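Home | Visit | Open Day | FAQ | Directions | Contact

Open Day at the Medero Workshop: Your Questions, Answered As Well As We Can

March 18, 2021
By the Skuledell front desk

We get the same dozen questions every time we open the doors, most of them by email and a few shouted across the parking lot. The answers are collected on this page so that everyone can ignore them in one convenient place.

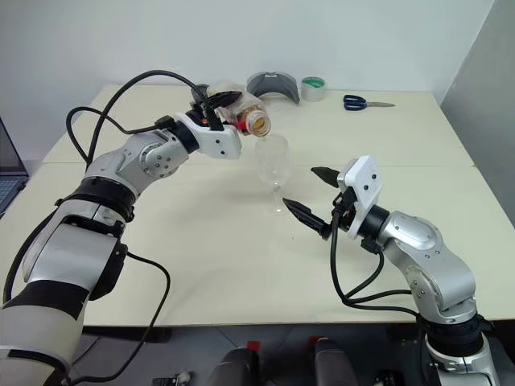
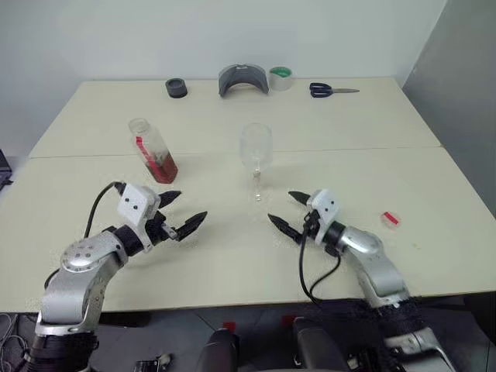
What will I see at the two-arm demonstration?
The two-arm table is the reason most people come, and the reason the line goes past the coat rack. Medero is our name for the pair of arms and the software behind them, and the job on the program is pouring a drink. Visitors tend to expect the bottle to be the hard part. We would point you to the wine glass, which all but disappears against a pale table and a white wall. If you have ever swept one off a counter with your elbow, you already understand the problem. The scissors and the green-cored roll of tape toward the back of the table are much easier to spot, and much harder to drink from.

How long does a session last?
Twenty minutes on the schedule. Pouring is slow work when you have a wrist like that, and people ask for it again.

Is it real wine?
You will not be served any, so we suggest not getting attached to the question.

Does it ever spill?
Yes. Please don't cheer. The engineers can hear you.

Can I hold the glass for it?
No. Hands, sleeves, scarves and selfie sticks stay on your side of the tape line while the arms are powered. Last October a gentleman tried to help, and everything stopped for half an hour while we restarted the system and he explained himself to his wife.

Can my kids drive it?
Not the big arms. There is a small practice arm in the Martens Room with a joystick and a bin of foam blocks, and children over six can have a turn. Adults may also have a turn, once the children have been persuaded to leave.

How many people can you fit?
The fire marshal says 231 in the building. The demonstration room takes far fewer, so sessions are by timed ticket. We had 451 visitors at the last open day and 167 of them arrived for the first session. Please look at the time printed on your ticket. It is in large type for a reason.

What does it cost?
Admission is free. Parking is free too, if you use the gravel lot behind the building. If you use the dentist's lot next door, that is between you and the dentist.

How do I get there?
From Endville, take the river road past the feed store and turn left at the water tower. Your phone will tell you to turn right. There is a very nice field down there.

May I take pictures?
Go ahead, without flash. Flash confuses the cameras on the arms, and then we all stand there while they think about it.

Will a robot like this take my job?
If your job is pouring one glass at a time with three engineers watching, you may want to talk to someone. Otherwise, the Skuledell staff give a short talk on what the system can and can't do yet, and the second half is the longer one.

Is there food?
Coffee and sheet cake in the lobby, poured and cut by people.

Can I bring my dog?
Service dogs are welcome. Other dogs have strong opinions about the practice arm and should stay home.

I lost a glove last time. Do you have it?
We have nine gloves. None of them match. Ask at the front desk.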